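Review: the Groltstead over-sink drying rack
29/01/2018
By Jozef Postma

For years I had a plastic dish rack next to the sink, and it always had a small lake under it. When we got the kitchen with the marble island I didn't want to put this rack on the new counter. My neighbor Nayeli Huerta told me about the Groltstead rack, which lies across the basin, so the water goes where it should go. I ordered it from Uvimach for 845 pesos and I have used it every day for 3 months. I think this is long enough to say something about it.

The rack is stainless steel wire, with parallel rods, and at one end there is a gray plastic divider with slots. You can slide the divider, or take it off when you wash a big pot. It came in a flat box, and I didn't need any tool. The instructions were one sheet of paper with very small drawings, and I must confess I first put the divider upside down.

Our sink has two basins, the left one larger than the right one. I keep the rack at the front of the left basin, and the back stays free for washing. The faucet is between the basins, so I can turn it to either side.

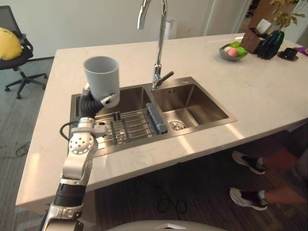
The rack across the left basin, with the divider at its right end.

What I like most is that glasses and cups dry well on it. The rods are close enough that a cup stands straight, and a small espresso cup doesn't fall over. Plates are a different story. The slots of the divider are good for saucers and for dessert plates, but our dinner plates lean too much to one side, and with four of them I don't feel safe. I dry these by hand now.

Cleaning is easy. Once a week I wash the rods with warm water and a little vinegar, because our water here in Xolalpa leaves white spots. There is no rust until now. The plastic divider is more difficult, as some dirt collects at the bottom of the slots and a sponge doesn't go in. I use an old toothbrush for this.

One more thing which I didn't like: the rack moves. If you push it with your elbow it slides on the steel edge, and it makes a noise that my wife can't stand. The seller sent me rubber feet when I wrote to them, and they were friendly about it -- but the feet should be in the box from the beginning. With the feet it moves much less.

Before you buy, please measure your basin from front to back and from side to side, and write both numbers down. I measured only one of them and I was lucky.

I give it four stars of five. For a small family which washes by hand after every meal, it is a good purchase. If you have many large plates, I would look for a model with a metal divider -- Flimville makes one, but I haven't tried it.

Contact: Jozef Postma, Xolalpa | © 2018 All rights reserved | Back to top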